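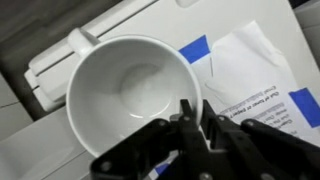

**Changes to shared printing, effective in April**

The old print server at the Nurkgate office will be shut down in April and replaced by Hornix, the queue manager the Lumbantobing office moved to last year. Most of the change happens on the server side. Users need to re-add their printers once and should otherwise see the same print dialog.

The present setup assigns one queue to each device. A job sent to a busy or jammed copier stays in that queue until the fault is cleared or the job is deleted. Hornix holds all jobs in a single queue and releases each one when its owner signs in at a device. Jobs not released by 5 p.m. on the day after they were sent are deleted.

The last usage report covered one month and listed 3,212 jobs across both offices. A large share were single-page reprints of documents that had already been sent to a stalled queue. Held release should remove most of these.

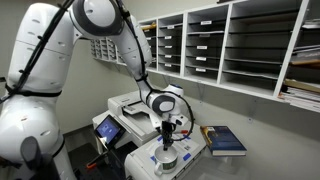

*Copier, Nurkgate office.*

**Default settings**

- Duplex, long-edge binding
- Black and white
- Letter size, tray 2
- Toner save off

Color and single-sided output can still be chosen per job. Defaults set in a personal profile will not carry over. Anyone who relies on a saved profile (label sheets, booklets, legal size) should write down the settings before the switch and enter them again in Hornix.

**Scanning**

Scan-to-email keeps its current address book. Scan-to-folder does not. The new service account has no rights on the old share, and folders must be mapped again under the Edivby file store. Requests should give the full folder path and the names of the people who need write access.

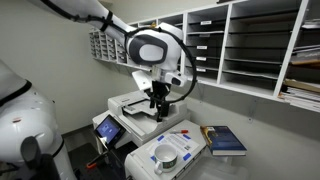
Mapped folders accept PDF and TIFF. The default resolution is 300 dpi, which is enough for text recognition on normal office documents. Small print and carbon copies scan better at 400 dpi, at the cost of larger files. Mixed paper sizes in one batch are supported only if the "mixed originals" option is turned on first; otherwise the first sheet sets the size for the whole batch.

**Large jobs**

Any job over 1,000 pages is now held for approval. The limit applies to total printed sides, so a 40-page manual in 30 copies will be stopped. Send such jobs a day ahead and put the project code in the job name.

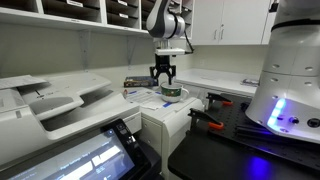

Approval requests go to Burgi Bachmann, who also keeps the list of project codes. Jobs without a code are returned to the sender unprinted.

Drivers for the laptops will be pushed overnight. Machines that were off the network will pick them up at next login and may ask for a restart. The old queues will show as offline after the switch and can be removed by hand.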